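Mornora Bench
Planning and perception software for two-finger grippers
Version 5, released Jan 10, 2026

If you have ever spent a whole afternoon persuading a gripper to open a door it opened perfectly well the day before, you will know why we started writing Mornora Bench. It began as a handful of scripts passed between desks at Smadi, grew a proper window and a few buttons, and has become the thing we sell (and, we are happy to say, the thing we still use ourselves every working day).

Bench takes recordings made with a hand-held gripper, works out where the fingers were at each moment, and turns the result into motions that your own arm can follow. It reads wide fisheye video as it comes off the card, so there is no need to flatten it first, and it uses the printed markers beside the fingers to work out how far the grip is open. When a marker drops out of sight for a moment Bench fills the gap and shades that stretch of the timeline, so you can decide for yourself whether to trust it -- we would much sooner show you a doubtful patch than hide it.

The kitchen set is where most people begin. It has 1,007 recorded attempts at everyday jobs such as opening and closing a microwave, moving a tray and turning a dial, each with its own notes and a starting plan you can load and change.

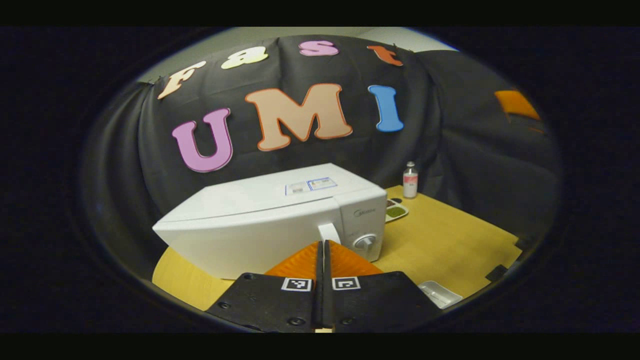
Raghda Zein wrote to us in February after moving her projects over from the previous version: the door plans needed far less fiddling than before, she said, but she would dearly like to set the pulling force separately for the first bit of the swing, when the catch is still holding. We thought that was a very fair request, and it is now a slider under Plan, Contact, First Movement. Her other wish, for plans that can be compared side by side, is being worked on and will come as a free update.

What you get

Bench for one workstation, with the kitchen set included
Drivberg, our small control program, which sits on the arm's own computer and checks each plan against joint limits before anything moves
Import of recordings up to 40 minutes long
Export of plans as plain text, so you can keep them with the rest of your code

Bench runs on Linux and wants a reasonable graphics card, though the planner on its own will manage quite happily without one. A first import of the kitchen set takes about 5 hours on an ordinary desktop, so do start it before you go home!

Licences are sold through Sernovgate, and Idris Probert looks after trial copies and teaching discounts.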